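Plantar Heel Pain: The Questions I Get Most

I'm Tayla Mudgway. I ran a foot clinic for 12 years before I moved over to writing, and I've had a sore heel of my own, twice, so I know how grumpy it makes you. These answers are general. If you have diabetes, numb feet, or a heel that got bad after a fall, please go see someone before you try any of it.

Last updated 2020-05-17

Why does it hurt most when I get out of bed?

The band of tissue under your foot (the plantar fascia) gets to rest in a shortened position all night, and then you ask it to hold your whole body up on the way to the bathroom. Ouch! Most people find it eases after a few minutes of walking, then creeps back after a long sit. Try pulling your toes up toward your shin with your hand before you stand. I do ten slow ones on each side and grumble through all of them.

Do I have a heel spur?

Maybe, but plenty of people have a spur on an X-ray and no pain at all. I used to spend half an appointment talking folks down from this one. Murray Whitcombe, who taught me most of what I know, wouldn't even bring up the word unless the patient did. The treatment is usually the same either way.

Should I stop walking completely?

No, please don't! Cut back on whatever sets it off and keep the rest. If three miles hurts and one mile is okay, do one mile for a while. A bit of soreness that's gone by the next morning is fine by me. If you're limping all the next day, you did too much.

Which stretches do you like?

The calf stretch against a wall, back knee straight, heel down. Hold it 30 seconds, do it three times, then do it again with the knee a little bent, which gets the deeper muscle. After that, slow heel raises on a step with a rolled towel under your toes. Yhon Muñoz wrote in to ask if the towel really matters. I think it helps, but if it's fiddly and you'd skip the exercise over it, leave it out.
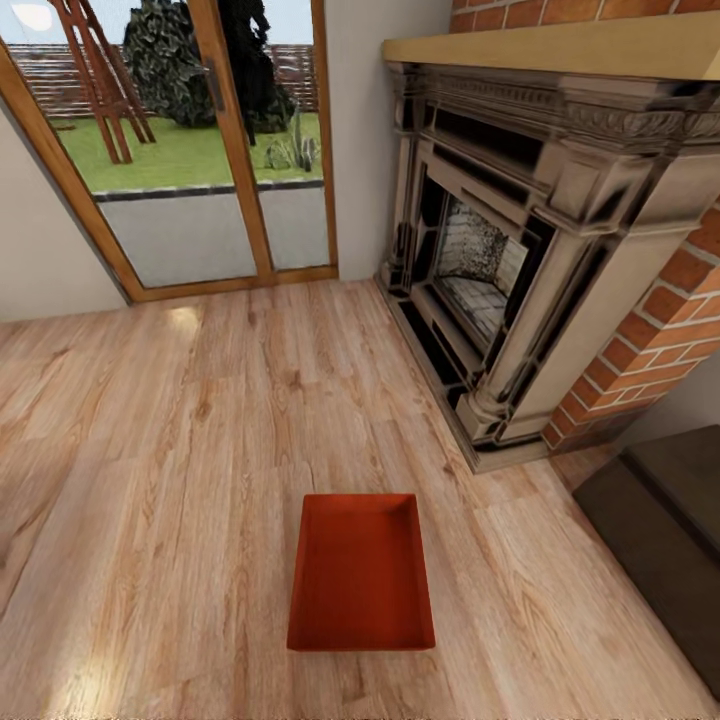 Can I go barefoot at home?

I'd hold off while it's angry. Hard floors give your heel no cushion, and the first steps of the day are the worst time to be on them. Wood floors are lovely to look at and pretty mean to a sore heel. Keep a pair of shoes or firm sandals right by the bed and put them on before you stand up. Floppy slippers don't count (sorry). Once things have been quiet for a month or so, start with a few minutes barefoot and build up from there.

Do I need custom orthotics?

Most people don't, at least not to start with. A firm insole from the drugstore does the job for lots of heels, and you'll know in a few weeks if it's helping. Gerd Buschmann emailed me in April, pretty upset, after being quoted for two pairs of custom ones at his first visit. It's okay to say you'd like to try the cheap kind first.

What about ice?

If it feels good, go ahead. Wrap it in a thin towel, 10 or 15 minutes, then take a break. It won't fix the cause, but it can get you through an evening. Skip it if you can't feel your feet properly.

How long is this going to last?

Longer than you want, I'm afraid. Mine took 14 weeks the first time and most of a year the second, when I kept running on it like a fool. Lots of people get better within a year with simple care. Keep a little diary with one line a day, because it's very hard to remember how bad it was a month ago.

Am I too old to get better?

Nope! Vaughan Hoani started his heel raises at 70 and still sends me updates. You may need to go slower and hold on to a rail, that's all.

When should I see a doctor?

Soon, if you have swelling, redness, fever, numbness or tingling, pain at night while you're lying still, or if you can't put weight on it. Otherwise, I'd book a visit if you've been good about the stretches for six weeks and nothing has budged. Bring the shoes you wear most, even the ugly ones.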